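Semple hand-held grippers, the pair
Reviewed by Annag Tennant

I asked for something that could pick up a coin. Semple sent a pair of grippers and a cable for each, and suggested I start with sweeping. Fine. I have swept before, with mixed reviews.
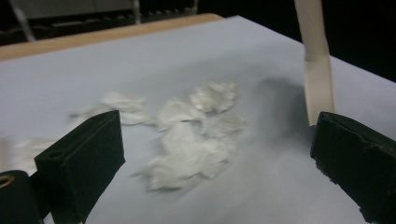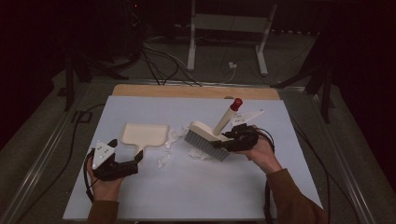
Crumpled paper on a pale tabletop, black fingers at work.

The jaws close smoothly and they hold a round handle better than my old Dromport set, which treated anything round as a personal insult. The cables are the weak spot. They're stiff, they're always on the side you're turning toward, and after 50 runs my left wrist had opinions.

Lutfa Rathnayake has put 1,000 closes on her pair and reports a bit of play at the hinge. Mine are tight so far.

The manual skips from page 5 to the warranty. Setup took me most of an afternoon in January.

I'd buy them again, with softer cables. Still waiting on the coin.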